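Print this page | E-mail this article

By Prasetyo Sembiring and Mohcine Salem
February

3. The Gronus simulation kit: workcell and test procedure

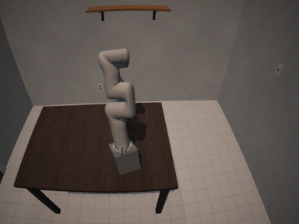 Figure 2. The arm on its base block in the simulated room of the Gronus kit.

3.1 The workcell supplied with the kit

The Gronus kit is sold by Cedosis as a software package for small laboratories which want to prepare arm programs before they buy the hardware. It contains a model of one arm with gripper, a set of rooms, and a program editor. In this section we report only on the room that we used for all the tests, shown in Figure 2. The other rooms differ in the furniture and we did not find that they change the results.

The room is simple. The arm is mounted on a gray block on a wooden table, and the table has nothing else on it. For our purpose this is an advantage, because every object which enters a test must be placed by the user and its position is then known. The shelf on the back wall is also part of the model. The manual from Cedosis mentions it only in one line, but it should be considered when a high movement is planned. In the folded posture of Figure 2 the arm stays below the shelf, with free wall between the two.

A second point concerns the gripper. In the same posture it lies against the top face of the block, so the arm is folded back to its own mounting. We advise the user to begin each program with a short lifting movement of the gripper before any rotation of the base. In our first programs we did not do this, and the collision check of the kit stopped 13 of 60 runs in the opening movement. After the lifting movement was added, the same 60 runs were repeated and only 2 were stopped.

3.2 Procedure

Each run had the same order. The program was loaded, the arm was set to the start posture, and one block was placed on the table at a position from a fixed list of 40. The arm had to grasp the block and put it down on a marked point. We wrote down if the task was completed, and the message of the kit when it was not. The list of positions was made by the second author, who did not write the arm programs.

For comparison we used the Leemans package, which our laboratory in Grelberg has had for a longer time. The same table height and the same list of positions were entered there by hand. This took one afternoon, while in the Gronus kit the list could be read from a text file.

3.3 Remarks on use

The editor is easy to learn, and our students could write a working program on the first day. The shadows in the rendering help to judge the height of the gripper over the table, but they should not replace the numerical display. We missed a possibility to save the camera view together with the program. The supplier has told us that this is planned, without giving a date. The licence is for one computer only, and this must be included in the price when the kit is compared with the Leemans package in Section 4.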